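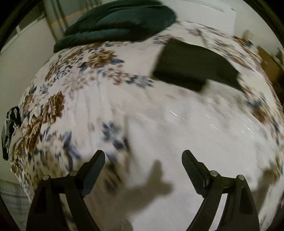

A white floral duvet on a bed.

The Right to Sleep Badly
By Lenka Oravec
Saturday, November 21, 2020

My grandmother slept five hours a night for most of her life and I never heard her call it a problem. She went to bed late, she woke in the dark, and she peeled potatoes or wrote letters until the rest of the house came down. If you asked her how she had slept, she looked at you as if you had asked how she had breathed.

I am thinking of her because this month I was sent, for the third time, a message from my employer about sleep. There was a link to an online course and a form where I could record my hours. The form has four colours. Green is for people who sleep well, and I have not yet seen green.

I want to argue that we have started to treat sleep as a kind of homework, and that this is bad for us. I do not say that sleep is unimportant. I have a brother-in-law with a real sleep illness, who was treated by a real doctor, and his life is much better. My complaint is about the rest of us, the ordinary poor sleepers, who are told every week that we are doing it wrong.

When I moved to this country I was 19, and I rented a room in Trurby above a bakery. The bakers began at two in the morning. I could hear the mixers through the floor, and one of the men sang. For the first month I was angry and tired, then I began to wake at two, listen for a while, and sleep again until seven. I was studying English at that time, and I did a good part of my vocabulary in that hour. I still connect the word "reluctant" with the smell of bread.

If I had owned a watch that measured my sleep, it would have told me that my nights were broken. They were broken. I was also happy, and I passed my exams.

Some historians tell us that people in Europe once slept in two parts, with a quiet hour or two between them, when they prayed or talked or looked after the fire. Other historians say that this was less common than we like to believe. I am not able to judge between them. But it comforts me that there is an argument at all, and that the single block of eight hours has a history, like the fork or the weekend.

My friend Dalibor Kopecký disagrees with me about all of this. He bought a mattress from Castetti last winter and it cost him $2,044, which he told me before he told me that his daughter was engaged. He keeps his bedroom at a fixed temperature, he drinks nothing after six, and every morning he reads his score. A good score is anything over 84. I asked him once what he does when he feels rested but the number is low. He thought for some time and said that on those days he is more careful. So he had a good night, and then a machine took it away from him at breakfast.

He answered me fairly. He said that I have a romantic idea of tiredness, and that a bus driver who has slept four hours is a danger to everyone on the road. I agree with him. But look at who sleeps four hours. It is the driver with the early shift after the late shift, the mother with two jobs, the nurse. They do not need a course. They need a different timetable, and a timetable costs somebody money. The form with four colours is much cheaper, and it moves the fault from the roster to the pillow.

This is the part that makes me cross. When my employer asks how I sleep, it sounds like kindness, and perhaps the person who wrote the message is kind. But the night was the last part of the day which I did not have to report on. I would like to keep it. If I lie awake between three and four and think about my mother's kitchen in Perna, I do not want this to be a yellow hour.

I am over 50 now and I sleep as my grandmother did, or a little worse. I have stopped fighting. I keep a lamp with a weak bulb and a book that is not too interesting -- at present it is a history of canals -- and some nights I read ten pages and some nights I only hold it. The neighbour's dog goes out at half past five. After that I know it is morning and I can get up without feeling foolish.

I have not filled in the form. A second reminder came on Thursday, and it was sent at 11:40 in the evening.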